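The towel-folding cell was built as a capstone project to test whether two arms working together could take a cloth from a basket, spread it on a table and fold it in half twice. This report covers the fault that stopped the work, the steps taken to find its cause, and the changes made afterward.

## 1. Background

The cell uses two arms facing a white table. The task has three stages: lift, spread and fold. The lift stage was considered the simplest of the three and received the least testing during the first term.

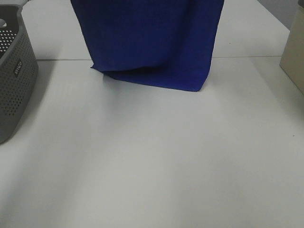 The control program, named Bassi by the team, sends each arm a list of positions and waits for both to report that they have arrived before it moves on. A separate check compares the position each arm reports with the position it was told to reach. If the two differ by more than 6 mm, the program is required to stop both arms at once. This check was treated as the main safety measure of the cell.

## 2. Description of the Fault

During a planned series of 400 cycles, the left arm failed to stop when the position check was triggered. The right arm stopped correctly. The left arm continued to its next position and pressed its gripper against the table before the operator, Duván Sotelo, used the emergency stop. There were no injuries. One fingertip was scratched and was replaced.

The log showed that the same delay had happened on 16 earlier cycles. In each of those cases the arm was already close to its final position, so the extra movement was small and was missed.

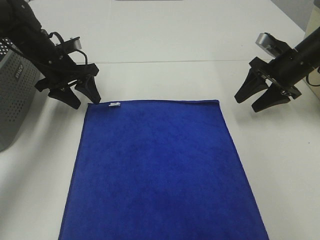

**Lernwood Robotics Club - Manipulation Team**

The team suspended all powered work on the day of the fault and wrote to the course supervisor. Work resumed at reduced speed under a written procedure, with one person assigned to the emergency stop and no other duty.

## 3. Investigation

The following steps were carried out in order:

1. The cell was run at reduced speed with the towel already spread on the table, so that the lift stage could be left out. Both arms were moved to their start positions and given a stop command 10 times. The left arm was late twice.
2. The arms were moved clear and the towel position was checked against the starting layout. No change in the layout was found that could explain a late stop. 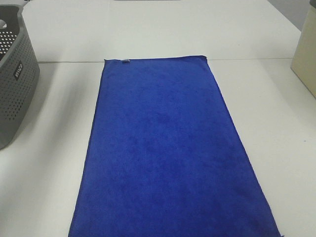

3. The control cables were exchanged between the two arms. The delay then appeared on the right arm, which pointed to the cable and not to the arm itself.
4. The suspect cable was tested on the bench while being bent by hand. The signal dropped out when the cable was bent near the connector - a result that was repeated by a second team member.
5. The mounting hardware was inspected for loose bolts and for places where a cable could be pinched or pulled during a long reach. 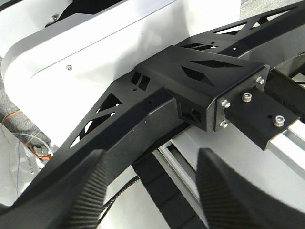 ## 4. Cause

The cable had been tied too tightly during assembly. Each long reach pulled on the connector, and the wire inside was damaged over time. When the signal dropped out, the program kept using the last position it had received. It therefore had no reason to stop the arm until a new reading came in.

The second part of the cause is a design error by the team. A missing reading should have been treated as a fault from the beginning.

## 5. Changes Made

- The cable was replaced with a longer one, and slack was left at the connector.
- Bassi now stops both arms if either one fails to report on time.
- The stop test is repeated 10 times before each session, and the results are entered in the log.
- The log is reviewed after every session for late stops of any size.

## 6. Open Items

The fold stage has not been tested at full speed with the new cable. The team has asked for bench time in April to complete the original series. Until then, the speed limit stays in place.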